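Sikport, July 19, 2018

Omside Completes First Stage of Talavera Water Meter Replacement

Omside has finished the first stage of its meter replacement work in the Talavera district. A total of 635 mechanical meters were taken out and replaced with the Plikley ultrasonic model. The work began in January and covered all streets north of the pumping station.

The new meters have no moving parts. Flow is measured by the travel time of a sound pulse between two sensors in the meter body. Readings are stored hourly and sent to the billing office once a day by radio. Meter readers will continue to visit properties where the radio signal is weak.

Of the old meters removed, 92 were found to be reading low. Customers at those addresses will not be billed for past use.

"The second stage covers almost 1000 properties, and many of them have meter pits that need new lids or drainage before we can fit anything," said Bhavana Shenoy, network manager at Omside. "Those households will get a separate letter."

Water will be shut off at each property for up to one hour during the change. Customers should run a cold tap for two minutes afterward to clear air from the pipe. Account numbers and rates stay the same.

When all stages are complete, 4000 meters will have been replaced across Talavera and Sikport.

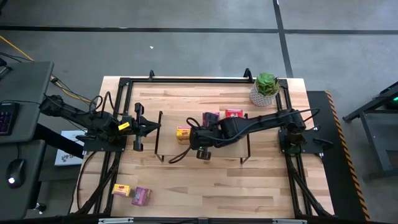
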